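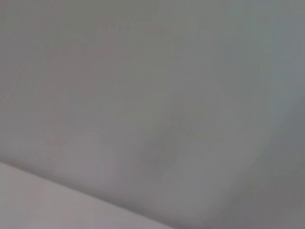

Nukley Home Meals and Wellbeing Study: Frequently Asked Questions

These questions and answers are for people who have been invited to take part in the Nukley study, and for their relatives and carers. Please read them together with the participant information booklet. If the booklet and this page differ, the booklet applies.

About the study

What is the Nukley study?

Nukley is a research study on eating habits and appetite among older adults who live alone or with one other person. It compares two ways of supporting people who have been losing weight without intending to. One group receives a regular telephone call from a trained meal adviser. The other group receives printed guidance and the usual care from their own surgery.

Who is running it?

The study is run from the Druvard Centre for Ageing and Nutrition in Letanport. The lead investigator is Dr Crisóforo Beltrán. Day-to-day matters, including appointments and travel claims, are handled by the study manager, Isauro Ochoa, and his office.

How many people are taking part?

We plan to recruit 2,110 people from general practices in Letanport and the surrounding district. Recruitment will remain open until that number is reached. Practices join in stages, so your neighbour may have received a letter before you did, or may not have received one at all.

How long does participation last?

Each participant is in the study for 12 months. There is an assessment at the beginning, another at the midpoint and a final one at the end. You may be asked at the final assessment whether we can contact you about later research. You are free to refuse.

Eligibility

Who can take part?

You can take part if you are aged 70 or over, are registered with a participating practice, and have lost weight during the past year without trying to. You must also be able to use a telephone, with help if necessary.

Is there anyone who cannot take part?

You will not be able to join if you are fed by tube, are receiving treatment for an eating disorder, or live in a residential or nursing home. People who are taking part in another nutrition trial should speak to us first.

I have diabetes. May I still join?

Yes, in most cases. Your meal adviser will be told about your condition and will keep to the advice already given by your diabetes team. Please do not alter your insulin or tablets on account of anything said in a study call. Speak to your practice nurse or doctor.

My husband and I have both received letters. Can we both join?

Two people at the same address may both join, but they will be placed in the same group. This avoids one partner passing on guidance intended for the other.

Do I need to be able to cook?

No. Many participants rely on ready meals, a lunch club or food brought in by family. The advisers are used to this and will suggest changes that fit the arrangements you have.

Taking part

How is my group decided?

Your group is decided by chance, using a computer. Neither you, your doctor nor the study team can choose. We understand that some people have a preference, but we are unable to make exceptions.

What happens at an assessment?

A member of the research team will measure your height, weight and grip strength, and will ask you to complete two questionnaires about your appetite and your general health. You will also be asked what you ate and drank on the previous day. An assessment usually takes roughly 90 minutes, including a break for tea. You do not need to fast beforehand.

Where do assessments take place?

Most are held at the Druvard Centre. If you cannot travel, a researcher will come to your home between 9.30 am and 4 pm. All visiting staff carry a photographic identity card, and you may telephone the study office to confirm a visitor's name before opening the door.

How often will the adviser telephone?

Participants in the telephone group receive a call every fortnight for the first three months and once a month after that. Each call lasts up to 20 minutes. You will normally speak to the same adviser throughout, except during periods of leave.

What will the adviser talk to me about?

The conversation depends on what you find difficult. Subjects that often arise include:

Small meals and snacks when appetite is poor
Adding milk, cheese, oil or nut butter to ordinary dishes
Soft foods for people with sore gums or ill-fitting dentures
Shopping and storing food for one person
Eating after a bereavement or a stay in hospital

Advisers will not try to sell you anything and will never ask for your bank details. 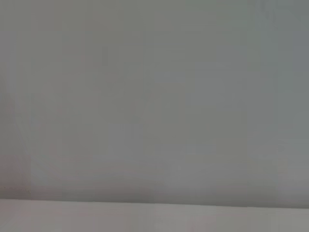
Gray surface above a lighter strip

What is the Yook diary?

Yook is the name of the food diary used in the study. It is a paper booklet with one page for each day. You will be asked to fill it in for 5 days before each assessment. Household measures such as a cup, a slice or a tablespoon are quite sufficient, and there is no need to weigh your food. A large-print version can be sent on request.

I forgot to fill in a day. What should I do?

Please leave the page blank and carry on with the next day. Do not complete it from memory at the end of the week. Blank pages are allowed for in the analysis.

Should I change what I eat while keeping the diary?

No. Please eat as you normally would. The diary is not marked, and the researchers are not checking whether your diet is a good one.

Safety and medical care

Are there any risks?

The risks are low. Some people feel uncomfortably full or have mild stomach upset when they begin to eat more. The grip test may cause brief discomfort if you have arthritis in your hands, and you may decline it. Certain questions about mood and loneliness may be upsetting, and you may leave any of them unanswered.

Will my doctor know that I am taking part?

Yes. With your consent, we write to your doctor when you join. We will also write if an assessment shows something that needs attention, such as a large further loss of weight. We will tell you before we do so.

What if I become unwell during the study?

Contact your doctor or the usual emergency services as you would at any other time. The study office is not a medical helpline and cannot give urgent advice. Once you are able, please let the office know if you have been admitted to hospital, or ask a relative to do so.

Can I go on taking nutritional supplement drinks?

Yes, if they have been prescribed or recommended for you. Please bring the name of the product to your first assessment, together with a list of your medicines. The study does not supply supplement drinks.

Will taking part help me?

We cannot promise that it will. The study is being carried out to find out whether telephone support makes a difference to weight, strength and wellbeing. The results may be of use to other people in the future.

Costs and practical matters

Will I be paid?

There is no payment for taking part. Travel to the Druvard Centre is reimbursed, including the fare of one companion. Please keep your tickets or taxi receipts and hand them in at reception with a claim form. Claims are normally paid into your account within four weeks. Participants who prefer a cheque should tick the box on the form.

Is there parking?

A small number of spaces are reserved for study participants at the side entrance. They must be booked through the office when the appointment is made. The entrance is level, and there is a lift to the assessment rooms.

May I bring someone with me?

A relative, friend or carer is welcome to attend. Your companion may help you with reading and writing, but we ask that the answers to the questionnaires be your own.

Are interpreters available?

Interpreters can be arranged for assessments and for telephone calls. Please give us two weeks' notice. We would prefer not to use family members as interpreters for the health questionnaires.

Are appointments held in August?

The assessment rooms close for two weeks in August for maintenance. Telephone calls continue as normal. If your assessment falls due during the closure, the office will offer you a date shortly before or after it.

Your information and your rights

How is my information kept?

Your name and address are kept separately from your study answers. The answers are stored under a code number. Only those members of the team who need to contact you can see both. Paper diaries are kept in a locked store at the Centre.

Are telephone calls recorded?

A small proportion of calls are recorded so that supervisors can check the quality of the advice. Your adviser will ask your permission at the start of the call. If you say no, the call will go ahead without being recorded.

Can I leave the study?

You may leave at any time without giving a reason, and your usual care will not be affected. Information collected before you leave will be kept unless you ask us in writing to remove it. Removal is not possible once the final analysis has begun.

Will I be told the results?

A summary in plain language will be posted to every participant who asks for one. Individual results, other than your weight and grip strength, are not sent out.

How do I make a complaint?

Please raise the matter first with Isauro Ochoa at the study office, by letter or by telephone. If you are not satisfied with the reply, you may write to the Director of the Druvard Centre. The address is printed on the back cover of your information booklet.

How do I join?

Complete the reply slip enclosed with your invitation letter and return it in the prepaid envelope. A researcher will telephone you to answer any questions and to check that the study is suitable for you. If you have mislaid the slip, the office can send another. Telephone lines are open from 9 am to 4.30 pm, and messages left outside those hours are answered on the next working day.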